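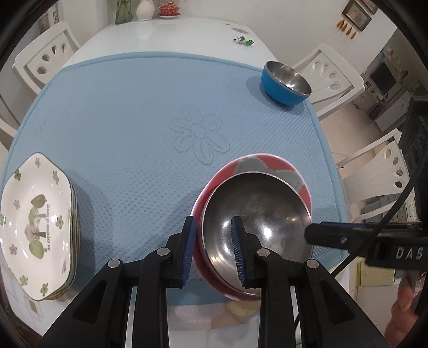
3. Looking after the gripper

Our group got the hand-held gripper for the whole of February, and keeping it in good order was my favourite part of the project! It has 2 fingers with ribbed pads, and those pads do all the real work on shiny rims. We wiped them every 400 grips with a damp cloth and checked the pivot screws at the same time (a quarter turn too tight and the linkage drags).

At grip 114 the left finger began closing late. Diane Melnyk traced it to a dry pivot, one drop of Kosero oil cured it, and I was thrilled with how smooth it felt.

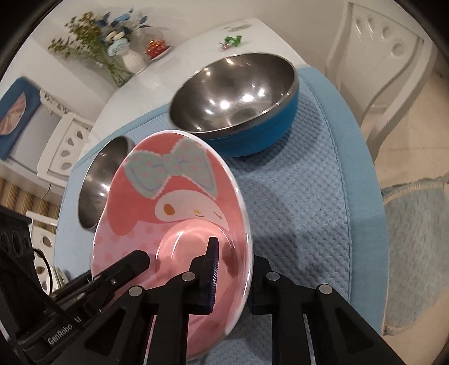 Fig. 4. Plate held by the rim between the gripper fingers.

Next we want to try softer pads from Premero on the same plates and bowls.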